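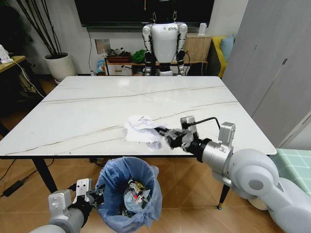 Picking up a crumpled paper towel from the table, with the bin close by.

PRESS RELEASE
Drurnholm, 08/07/2024

Can a robot clear the table yet? Prikia goes on trial

I get asked this at every family dinner, so let me put it in writing: yes, a bit, slowly, and I wouldn't throw away your dustpan. We at Jallach are opening the next round of home trials for Prikia, our two-armed tidying robot, and I'm really rather excited about it!

The job we've picked is the dullest one I could think of. Rubbish on a table, bin on the floor, one into the other. You or I would do it while talking on the phone. For a machine, every bit of litter is a new puzzle - tissue squashes, wrappers slide, and a cup can roll off if you nudge it the wrong way.

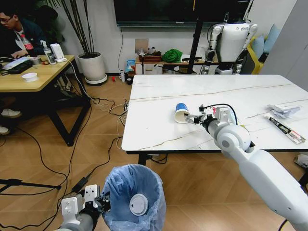

Closing in on a paper cup lying on its side.

Since April we've put Prikia through 200 table clearings. Soft things go best. Flat things are the worst, and I've watched it try for a long strip of packaging until I wanted to reach over and do it myself (I didn't, but it was close). 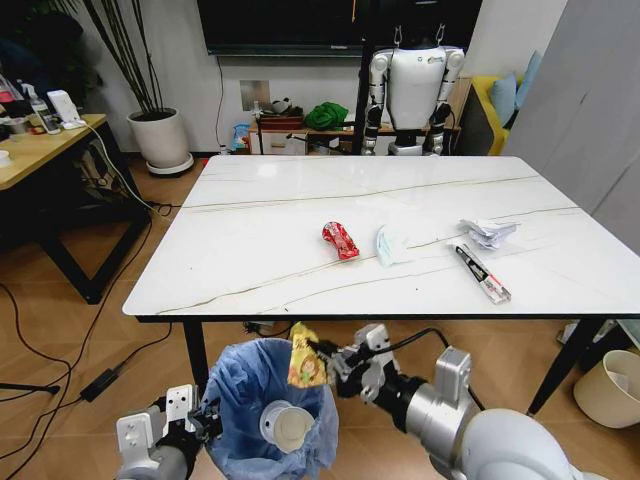 What it can't do yet

Wet spills, for a start. Anything breakable is off the list too, and so is deciding whether that scrap of paper is rubbish or your shopping list. It doesn't tie up the bag or take it out either, which my sister says is the only part she'd pay for.

The new round takes in 11 homes and lasts two months. We'll publish the failures along with the good runs. 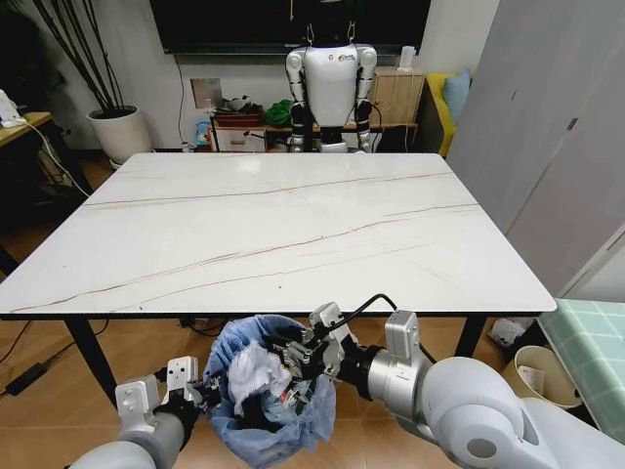 Kiros Habte thinks I'm being too kind to it, and told me a chore only counts as done when you can leave the room and forget about it. By that measure, he said, we're still a good way off.

Fair enough. Households wanting to join the trial, and reporters wanting to watch, can write to Isah at the Jallach press desk in Drurnholm.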